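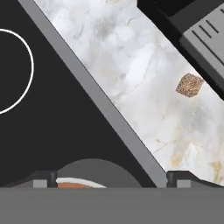
Residents are asked to clean the kitchen in their unit once a week and to give it a fuller cleaning before each inspection. Most damage to kitchen surfaces in Evura housing comes from using the wrong product, and very little of it comes from neglect. Glass and stone need different treatment even when they sit side by side. On a black cooktop with a gray metal trim and white marble beyond it, a cleaner suited to the glass can spread past the trim and mark the stone. Apply the product to the cloth first, and work away from the counter.

Glass cooktops

Wait until the surface indicator has gone out and the glass is cool to the touch. Wipe up loose crumbs with a dry cloth. For ordinary grease, use warm water with a few drops of dish soap, then rinse and dry. For burned-on food, lay a damp cloth over the spot for 5 minutes before using a plastic scraper. Steel wool, scouring powder and oven cleaner must not be used on glass. Sugar spills should be dealt with according to the manufacturer's manual, as they may pit the surface if left to harden.

Marble and other stone

Lemon juice, vinegar, wine and tomato sauce leave dull marks on marble. Blot spills promptly and rinse the area with plain water. A mild soap solution is sufficient for weekly cleaning. Stone in the Nurton and Leung buildings is resealed by the maintenance office each August, and residents should not apply their own sealer. Requests for an earlier treatment may be sent to Keabetswe Rampersad. 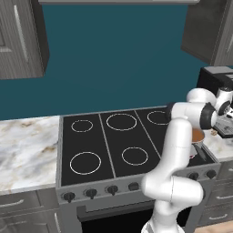 Trim and seams

Grease collects where one material meets another. A soft toothbrush dipped in soapy water will lift it. Brush along the seam, wipe with a clean cloth and dry at once. Knives and metal skewers scratch the trim and can loosen the sealant underneath. Report any gap in the sealant in writing, giving the unit number.

Pots and pans

Check the base of each pan before placing it on the glass. Grit under a pan is a common cause of scratches. Lift pans when moving them. Soups and sauces should be kept at a low simmer with the lid slightly open.

Supplies

A starter kit containing 7 cloths, a plastic scraper and a 300 ml bottle of dish soap is issued with the keys. Replacement scrapers are available from Charmaine Steyn at the front office until 5 p.m.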